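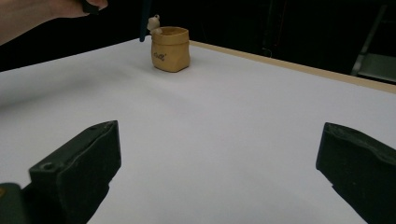 How often should makeup brushes be washed?
Once a week for anything used with foundation or cream, and once a month for powder brushes used by one person.

Huw Gwynne washes 80 of them every Thursday night. He has done makeup for community theatre in Ballarat since he left TAFE, and his kit fills two fishing tackle boxes. Most of the brushes were cheap. The dearest, a Kidel powder brush, cost him $319 and he regrets it every time a bristle comes out. 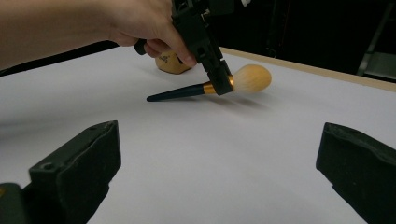
A makeup brush held just above the table.

Gwynne uses lukewarm water and plain baby shampoo. He keeps the water below the ferrule, the metal collar between handle and hair, as soaking softens the glue. Then he squeezes the head in an old towel, reshapes it and leaves it flat overnight with the tip over the edge of the bench.

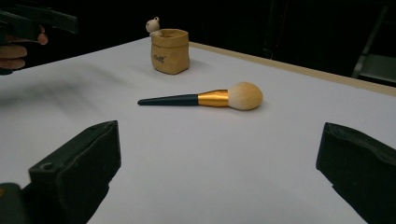

Natural hair takes longer to dry than synthetic, and in a Ballarat winter it can need a second night. Gwynne won't use a hairdryer on either. For quick cleans between actors he sprays alcohol on a cloth and wipes until the colour stops coming off. Brushes that still smell after a proper wash go in the bin.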